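# Ganix Bench Arm for Produce Packing

The Ganix is a light, ribbed arm that bolts to the end of an ordinary packing bench and shares the work with whoever is standing there. We build it in two lengths, and both run off a normal wall outlet. No cage, no floor bolts, no new conveyor.

Updated May 2, 2018

## What it does at the bench

Most packing rooms we visit have the same sore spot: somebody spends a whole shift leaning forward, reaching into a deep tray, turning, and setting fruit in a basket. The Ganix takes over the reach. The packer keeps the part that needs eyes and hands, like checking for soft spots, deciding what goes in which order, and pulling out anything that shouldn't ship.

At Drukden, the first packing room to run one full time, the arm handles almost 700 pieces an hour on mixed fruit. We're really pleased with that number, but the thing the crew there brought up first was their shoulders! They also changed the rota after a month. People used to swap stations every 2 hours to get a break from the reaching, and now they swap when they feel like it (the early shift mostly stays put, the late shift moves around a lot).

It does change the job, and it's worth talking that through with your crew before the crate arrives. Packers end up doing more grading and more small fixes: straightening a basket, clearing a bruised piece, telling the arm to skip a tray. Plan a quiet day for learning it. Everyone who works the bench should get a turn at the controls, including the weekend people.

## Trays and baskets

We love the Kedier divided trays for this and ship a starter set with every arm. The raised walls keep one kind of fruit from rolling in with another, and the dark gray gives good contrast with ripe skins.

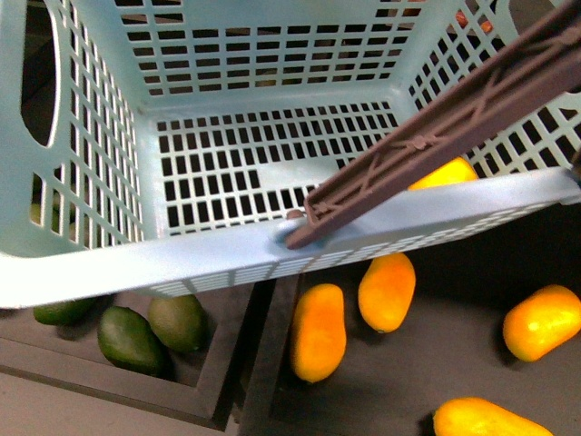 Mixed orders are where the arm earns its place on the bench. Small shops want a few of this and a few of that, and those are the orders packers tell us they get tired of fastest. Keep each kind in its own section, the way the avocados and mangoes are split by the divider, and bring the basket in close so there's less distance to cover. An open-grid plastic basket like the pale blue one is a good choice, and it rinses out quickly at the end of a shift.

## Details

- **Mounting:** Akyol clamp plate, included
- **Bench depth:** 70 cm or more
- **Setup:** two people, one afternoon
- **Stop controls:** one on the base, one on a cord for the packer
- **Fingertip pads:** pack of 10, washable
- **Cleaning:** damp cloth, mild soap, no pressure washers

The longer version ships in July. If you're not sure which length fits, send us your bench measurements and the outside size of your basket, and we'll work it out with you.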